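Visit notes: Curkon slipper and shoe works, August

The Curkon plant makes house shoes and light sandals under two labels, Sera and Udance. Our group was met at the gate at 9:30 by Oksana Bilyk, production manager. Photography is not allowed on the stitching floor.

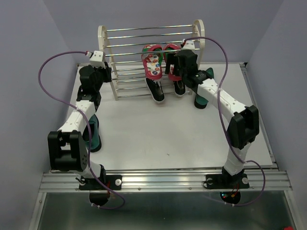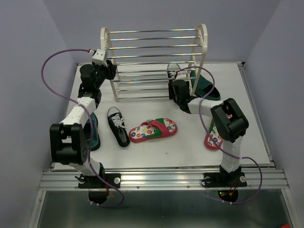 Shoe rack on the white table, two views.

Uppers are cut on the ground floor by two presses. Felt arrives in rolls from Stelmakh and rests for a day before cutting, to let it relax. Offcuts over palm size go back into heel pads; the remainder is baled.

Soles are bonded upstairs with a water-based adhesive. Zlata Lytvynenko runs the bond test: a strip is pulled at a constant rate until it parts, and the peak load is logged. One pair is pulled from every 1000. She showed us the log for batch 518, which was held back for low readings at the toe and later re-pressed.

Output for the previous month was 2318 pairs of the Sera felt model. Sandal figures were not given.

The tour takes about 2 hours, stairs included. Closed shoes are required. The factory shop is across the yard, cash only, and sells seconds from a bin by the door.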